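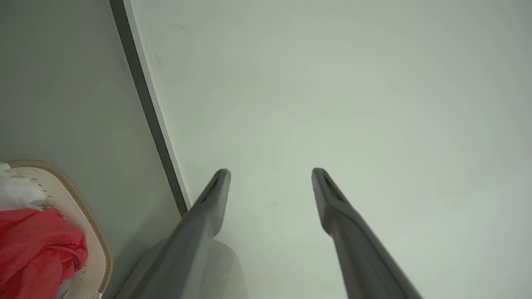
3. Installing the map and starting it the first time

This section is for players who already downloaded the Kastetti map package and have the base game working. If your game does not start without mods, please repair that first, and then come back to this page. I can not help with a game which crashes alone.

Before you begin

You need 5 GB of free space on the disk where your Documents folder is. The map files do not go to the Steam folder. Many people put them there and then write to me that the map is not visible.

You also need a profile with no cargo on the trailer. Finish your delivery, park the truck in any garage you own, and save the game by hand. Autosave is not enough for this.

Caution: Make a copy of your profile folder before step 1. When the map is activated, the game can move your truck, and it can also close garages in cities which were changed. Without a copy you can not go back to the old state.

3.1 Copy the files

1. Close the game completely. Check that it is not still running in the background.

2. Open the downloaded archive. Inside there are four files: kastetti_base, kastetti_def, kastetti_models and kastetti_trata_road.

3. Copy all four files into the "mod" folder of the game. Do not unpack them again. They must keep the .scs ending.

4. If you have an older version of the map in the same folder, delete the old files now. Old and new def files together will give you roads in the air and missing ferry ports.

Note: Windows can hide the file endings. If you see only the name, turn on "File name extensions" in the View menu of the folder window.

3.2 Set the load order

1. Start the game and select your profile, but do not press Continue yet.

2. Open the Mod Manager. The four files should be in the left column. If one is missing, the copy was not complete, so repeat 3.1.

3. Move all of them to the right column with a double click.

4. Put them in this order, from top to bottom:

kastetti_trata_road
kastetti_def
kastetti_base
kastetti_models

5. Sound mods and truck mods go above the map. Other maps go below it. Traffic mods go on the very top.

6. Confirm the changes and press Continue. The game will ask if you want to load with changed mods. Answer yes.

The first loading is long. On my old computer it takes almost 20 minutes, and the progress bar stands still for a good part of it. Please wait and do not click in the window. The next loadings are normal again.

Caution: Do not activate Kastetti together with the Totinent winter pack. Both change the same climate file. The game starts, but it will crash when you drive north of Trata. I am talking with Ilze Zariņš, the author of the winter pack, about a patch. She hopes to have it in November.

3.3 Find the new area

You can reach the map in two ways.

By ferry: Drive to the port of Rostock and select Trata on the ferry map. You arrive at the small terminal on the south side of the town. The service station is directly after the gate, on the right.

By garage: If you own the garage in Trata from an older version, you can use quick travel. The game only allows this when you have no job active.

After you arrive, please do these things in the same order:

1. Drive out of the terminal and stop at the first parking place.

2. Save the game by hand under a new name.

3. Open the world map and check that Road 43 is drawn as one line from Trata to Pawłowska. If there is a hole in the line, your load order is wrong. Go back to 3.2.

4. Sleep one time in the game. The job market is only filled after this, so before sleeping you will see very few jobs, or none at all.

Note: Road 43 is narrow in the forest part, and the AI traffic does not always keep to its own lane at the wooden bridge. With long trailers I recommend the new bypass, also if the navigation shows it as slower.

3.4 Recommended settings

These settings are not required. They are the ones I use for testing.

Traffic density: leave it on the standard value. With a higher value the roundabout at Pawłowska will be blocked in the afternoon.

Vegetation detail: Medium. The forest is very dense, and High costs a lot of frames on weaker cards.

Mirror distance: Low or Medium.

Scaling: as you like, but start with 100% and go up slowly.

3.5 If something is wrong

The game closes during loading. Open game.log.txt in the Documents folder and go to the last lines. If you read "unsupported version" there, your game is newer or older than the map. Choose the correct game version in the Betas tab in Steam.

The truck falls through the ground. You have loaded a save from a place which was rebuilt. Load the copy of your profile, drive to a city outside the new area, save, and activate the map again.

Road signs are pink. The file kastetti_models is missing or not active.

Prices at the fuel station are zero. This comes from economy mods. Put them below kastetti_def.

When you report an error, please attach the complete log and a screenshot of your Mod Manager. Write also where you were driving. Ingvild Sundqvist reads the reports in the forum thread and sends the map errors to me. She answers in English, Norwegian and Swedish, mostly in the evening.

Continue with section 4, Companies and cargo.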